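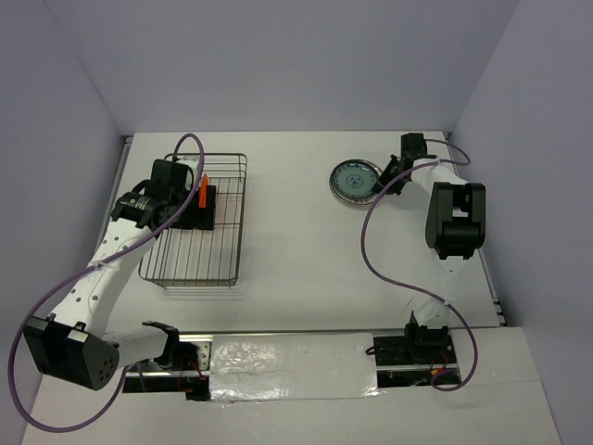
Bimanual dish task: right arm stalls at the plate, left arm is fine??

Posted in Software > Policies and Control

braketard_bob
OK so I'm three weeks into getting our two-arm setup to put plates in the rack and I'm losing my mind a little. The policy is trained on 132 teleop demos. Left arm goes to the rack every time, beautiful. Right arm gets its fingers over the plate rim and then just... hovers. Sometimes it closes after a while, sometimes it times out. Control loop is the stock Lemma stack, action chunks of 7. Any ideas before I go record a pile more data?

flelik_fan
Did your operator pause at the rim during the demos? Mine always did, to line up the grasp, and the policy learned the pause perfectly. I trimmed every stretch where neither arm was moving and the hovering mostly went away. Takes an afternoon to script!

Chaltu Adugna
I'd be careful with that. Trimming idle frames when one arm waits on the other can wreck the handoff timing. I'd look at the chunks first. At 7 steps you're replanning constantly, and if the grasp is ambiguous you flip between "close" and "not yet" every time. Try longer chunks and plot the commanded gripper value against the measured one.

rulton_steve
Disagree with both of you, sorry. White table, white arm links, fixed camera, and the fingers are covering the rim. How's the network supposed to know how deep they are? This is perception. Put a wrist camera on it and move on with your life.

Chaltu Adugna
Steve, you say wrist camera in every thread :) It may well help, but he can test the chunk length tonight for free.

braketard_bob
Plotted it! Commanded gripper bounces between half closed and open the entire time it's hovering, and measured just follows along. So the low-level control is doing what it's told. I also went back through the demos and yeah, I pause at the rim in nearly all of them. Guilty.

flelik_fan
Ha, knew it. Trim only where BOTH arms are still and you keep the handoff Chaltu is worried about.

Chaltu Adugna
With both still, fine, I can live with that. Change one thing at a time though, or you won't know which one fixed it.

braketard_bob
Fair. Chunk length goes first, then the trim, with the same plate start positions for each. The trim script flags 3,057 frames, more than I expected. Retraining the trimmed one overnight so it's ready either way.

rulton_steve
And when it still misses by a centimeter you know where to find me.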